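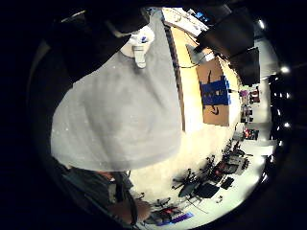 Fig. 6. Cardboard sheet with blue tape against the light wooden panel, thin black cable crossing the panel above it.

Home Guides Workroom Spare parts Downloads Contact

Section 4: Side panel, cardboard and cables

By now the desk is standing on its own legs and you've had a cup of tea. Great! This section covers the tall side panel, the cardboard that travels with it, the first cable and the screen arm. It's the part of the Jundano corner most people enjoy putting together, as the room starts to look like a workroom all of a sudden. Allow an unhurried afternoon. Two people can do it in less, but one person can manage every step except 4.2.3.

These instructions are for the Jundano corner set by Holico with the tall panel. If you have the Bošković shelf unit as well, finish this section first and then go to Section 6.

4.1 Before you start

You will need:

- the tall panel and its trim strip
- the bag of parts marked C
- a soft pencil
- a tape measure
- painter's tape, any colour you can see easily from across the room
- the hex key from Section 2 (look on the floor under the desk, it's nearly always there)
- an old blanket or a rug

Clear the floor along the wall where the panel will stand. You'll be kneeling and reaching down a fair bit, so move bags, power boards and anything with a strap well out of the way. Tuck in loose sleeves and take off lanyards.

The panel is 1,736 mm tall. Measure your wall before you lift anything, and check for a picture rail, a light switch or a whiteboard tray at that height. If there's a whiteboard already on the wall, you can leave it up. The panel looks terrific next to one, and you'll be able to reach the board from your chair.

CAUTION: The panel is heavier at the trim side. Never leave it standing without a fixing, even while you answer the door.

4.2 Standing the panel

1. Lay the blanket on the floor and lower the panel onto it, good face up.

2. Press the trim strip along the long edge, starting at the bottom and working up with the heel of your hand. It should click in every hand's width or so. If a stretch won't click, lift that stretch out and go again from the last click. Don't hammer it.

3. With a helper, raise the panel and walk it to the wall. Trim side towards the room.

4. Leave a gap of 46 mm between the back of the panel and the wall. Two of the grey spacer blocks from bag C, stacked, give you exactly this, so use them as your gauge and put your tape measure away.

5. Fit the top fixing loosely. Fit the bottom fixing loosely. Stand back and look.

6. If the panel leans, turn the foot on the low side until the trim looks upright against a door frame or window, then check it with a level if you have one. Tighten the bottom fixing first and the top one after it.

NOTE: Old floors are rarely flat! A foot that's wound out further than its neighbour is perfectly fine provided there is still thread showing inside the collar.

NOTE: Carpet settles. Check both fixings again after a week of use. Pick a day you'll remember; we do ours on a Wednesday, when the bins go out.

4.3 Using the cardboard as a cover sheet

Please don't throw the packing cardboard out yet. The flat sheet from the front of the carton is a brilliant cover for the panel while you work on the rest of the corner. Chair backs, screwdrivers and belt buckles all find bare timber sooner or later, and the sheet takes the knocks.

1. Pull out any staples and run your palm lightly over both faces to find the ones you missed.

2. Put the sheet against the panel at about desk height, printed side out or in, whichever you prefer.

3. Run one band of tape across the middle of the sheet. One band is plenty. Carry the ends around the edges of the panel so the sticky side sits on the back, out of sight.

4. Press down the corners of the sheet. If one curls, bend it gently the other way and leave it overnight.

CAUTION: Don't use parcel tape or cloth tape on the finished face. Both can lift the oil. If you've already done it, peel slowly, back along itself, and see "Marks left by tape" in Section 9.

You can write on the cardboard, too. It's a good spot for a running list of what's been tightened and what hasn't, and for the rough sketch of where you'd like the screens. Some owners keep their cover sheet up for months. One school library sent in its sheet in June, covered both sides in plans for a reading corner, and we loved it so much we put it on the wall at the Holico workshop.

4.4 The first cable

The corner has room for plenty of cables, but begin with just one, the thinnest, and get it sitting nicely. The others will follow the same line.

1. Find the cable slot at the top of the panel. Push the cable through from the back until you have enough to reach the desk with a bit of slack.

2. Decide on your route. There are two:

Across. The cable crosses the face of the panel on a diagonal, high up, above the cover sheet. Quick to do, easy to change, and a good choice while you're still shifting things around.

Behind. The cable drops down the gap at the back and comes out by the foot. Tidier, and the one to choose once you're settled.

3. For the across route, tape the cable lightly at each end and leave the middle free.

4. For the behind route, press the small clips from bag C onto the back edge and feed the cable through from the top. Don't pull it tight. You should be able to get a finger behind it anywhere along its length.

5. Plug in and test before adding a second cable.

The slot and clips will take a cable run of up to 3,000 mm. For anything longer, use the Jitbridge joiner, sold separately, and keep the join above desk level where you can get at it.

CAUTION: Keep cables off the floor where your feet and chair go. Never pinch a cable between the panel and the bottom fixing.

4.5 The screen arm

Screens go on last. The arm fits to the inner side of the panel and will carry 2 screens, side by side or one above the other. Stacked at a slight angle is our favourite way of doing it: you look up a little for the thing you're reading and straight ahead for the thing you're writing.

1. Slide the arm bracket over the rail until it stops. Tighten by hand.

2. Swing the empty arm through its full travel. It mustn't touch the trim or the cable. If it brushes the cable, move the cable and leave the arm where it is.

3. Tighten the bracket with the hex key, a quarter turn past firm.

4. Fit the lower screen, set its height, then fit the upper one.

5. Tilt the upper screen towards you until reflections from the window go. Try it again in the evening with the lights on, you'll probably want it somewhere different.

NOTE: If the arm sinks slowly under load, turn the tension screw clockwise a little at a time. It's very responsive, so go gently.

4.6 If something isn't right

The panel rattles when the door shuts. Top fixing is loose, or a spacer block has been left in the gap. Shine a torch down the back and have a look.

The trim has popped out near the floor. Usually a knock from a vacuum cleaner. Press it back from the last good click upwards.

The cover sheet keeps slipping. The tape is stuck to dust. Wipe the back of the panel with a dry cloth and use a fresh piece.

The cable slot seems too small. Feed the small plug through first. If both ends are large, unclip the slot cover: it lifts straight out, no tools.

The screens look crooked but the level says they're straight. Trust your eye and set them against the top edge of the panel. You're the one who'll be sitting there!

4.7 Tidying up

Gather the spare clips and put them back in bag C, then tape the bag to the back of the panel where you'll find it next time. Shake out the blanket. Flatten the rest of the carton for recycling and keep the cover sheet up until you've finished Section 5, Drawers and runners.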